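Mégaphone Wodico Jatix – pour réunions publiques, cortèges et campagnes de terrain

Quand on tient un meeting sur une place de marché, on sait bien que la meilleure déclaration du monde ne sert à rien si le troisième rang n'en attrape que la moitié. Le Jatix a été pensé pour les sections locales, les comités de soutien et les candidats qui font campagne à pied, avec une voix qui fatigue vite en octobre !

Il pèse 2 kg avec sa batterie, porte à 80 mètres en terrain dégagé et tient environ 26 heures en usage alterné – de quoi couvrir un bon week-end de porte-à-porte. Senad Dimitrov, qui suit chez nous les commandes des partis et des associations, vous conseille volontiers au téléphone.

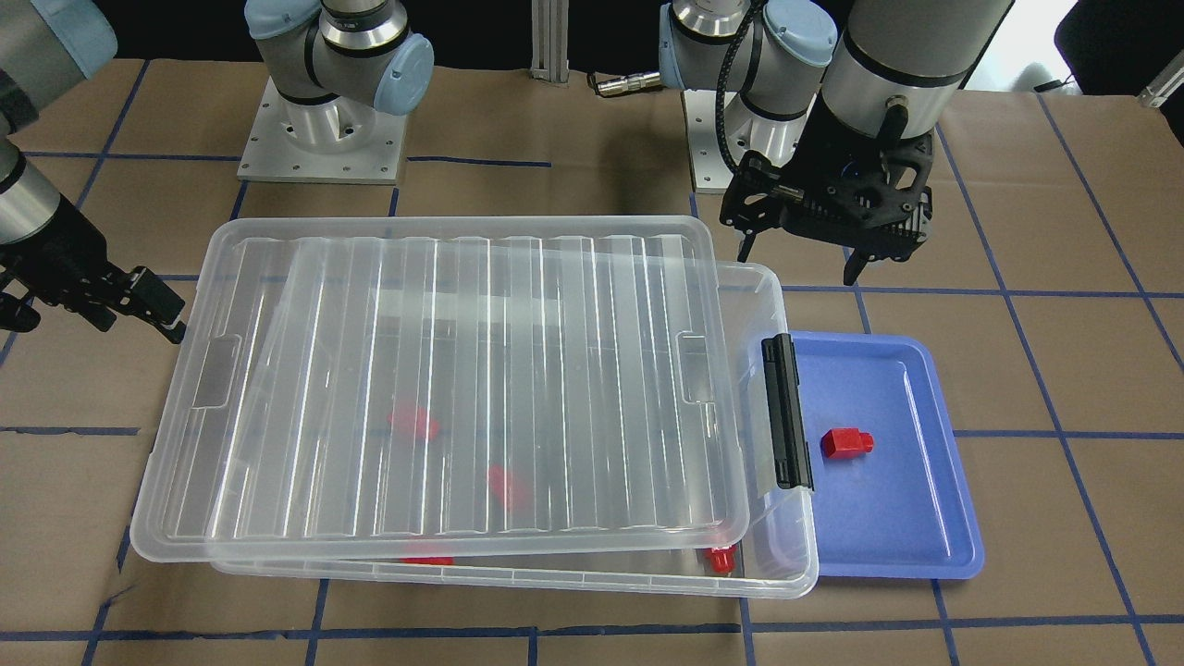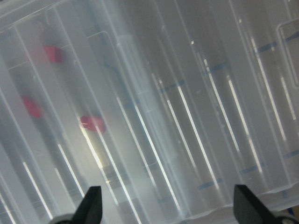
Peut-on utiliser le mégaphone sous la pluie pendant un rassemblement ?
Une averse ordinaire ne lui fait pas peur, le pavillon et la poignée étant protégés. Évitez simplement de changer la batterie dehors tant qu'il pleut.

La sangle Sindinness et le micro déporté Nedeljković se commandent à part. Référence 2191, livraison en point relais ou à votre permanence.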